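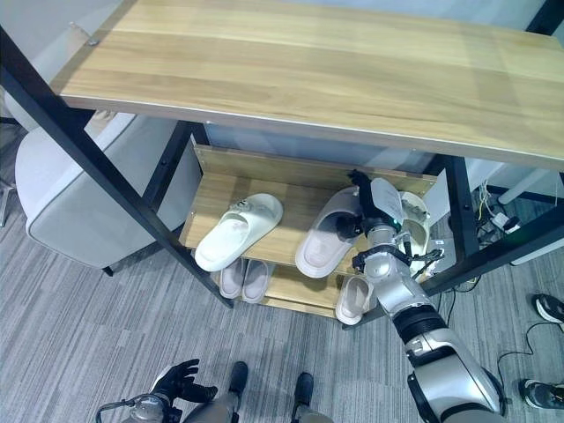
玄関で靴を脱ぐ習慣なんて、掃除の手間の話であって文化の話ではないでしょう、とMagdolna Juhászには草稿の段階で言われた。うーん、そうかもしれない。でも私は、掃除の手間こそ文化の話だと思っているので(ここは二人でずいぶん長くやり合った)、本節ではあえてその線で書いてみる。

4.2 脱いだ履物はどこへ行くのか

前節では、集合住宅の玄関の広さと段差の有無を扱った。ここからは、もう少し生活のにおいのする話に入りたい。脱いだあとの履物の行き先である。図3のような木の棚板と黒い金属の枠を組んだ棚は、扉がないぶん、置いたものがそのまま目に入る。調査で訪ねた家では、この「見える」ということを気にする人と、まったく気にしない人とがきれいに分かれた。私はてっきり年齢で分かれると思い込んでいたのだが、聞き取りを読み返すと、どうも来客の多さのほうが効いているらしいのだ。

図3 開放型の履物棚。中段に白いスライドサンダル。

聞き取りはPachecoとSoseckの2地区で行った。どちらも古い住宅と新しい住宅が入りまじった地区で、歩いていて飽きない。Pachecoでは、玄関に出しておく履物を「今日の靴」と呼ぶ家があった。すてきな言い方だと思う。今日の靴は出ていてよい、昨日の靴はしまう。では昨日も今日も履いた靴はどうするのかと尋ねたら、Purificación Paredesさんは少し考えて、「それは家族みたいなものだから、いていいの」と答えてくれた。分析上はたいへん困る答えで、分類表のどの欄にも入らない。結局、備考欄にそのまま書き写した。

Soseckのほうは事情が違った。冬に泥の多い土地なので、履物は汚れたものとしてまず隔離される。外の踊り場に置く家もあれば、古い盆を敷いて並べる家もある。Abilio Salcedoさんのお宅では、盆の縁から靴がはみ出すと家じゅうの誰もが黙って直すそうで、決まりを口にした人はいないのに全員が守っている。こういう無言の規則は質問紙ではまず拾えない。お茶をいただきながら二度、三度と通って、やっと見えてくる(おかげで私はあの地区の焼き菓子にずいぶん詳しくなった)。

サンダルやスリッパの類は、もっとややこしい。外履きなのか内履きなのか、本人に聞いても答えが揺れるのである。ごみを出しに行くだけなら外ではない、という人がいる。郵便受けまでは家のうちだ、という人もいる。Lợi Dươngとの共同の予備調査では、回答用紙の選択肢を「外」「内」の2つにしてしまい、余白への書き込みだらけで返ってきた。あれは完全に私の設計ミスだ。4月の本調査では自由記述に改め、どこまで履いて行くかを地図に描いてもらった。そうしたら面白いのなんの! 同じ建物の同じ階に住む人でも、線の終わる場所がまるで違う。階段の踊り場で止まる人、向かいのパン屋まで伸びる人、隣の棟の友人宅に入っていく人までいた。

この線の終点を、本稿では仮に「履き替えの縁」と呼んでおく。段差や敷物で示される物理的な境目とは、重なることもあれば、ずれることもある。ずれている家でどんな小言が交わされているかは次の4.3で詳しく見るが、先に一つだけ書いておくと、小言を言う側の人が描いた線も、たいてい自分の言い分よりは外に伸びていた。私自身の線も描いてみたところ、駐輪場を越えて角の自動販売機まで届いていて、これはMagdolnaにはまだ見せていない。

なお、棚の値段や置き場所の広さについても尋ねてはいるが、回答の抜けが多く、本節では使わなかった。Valeriano Peñalverからは、収納量と小言の頻度を突き合わせるべきだという指摘を受けている。もっともな意見なので、抜けを埋める追加の聞き取りができしだい、別の稿で取り組みたい。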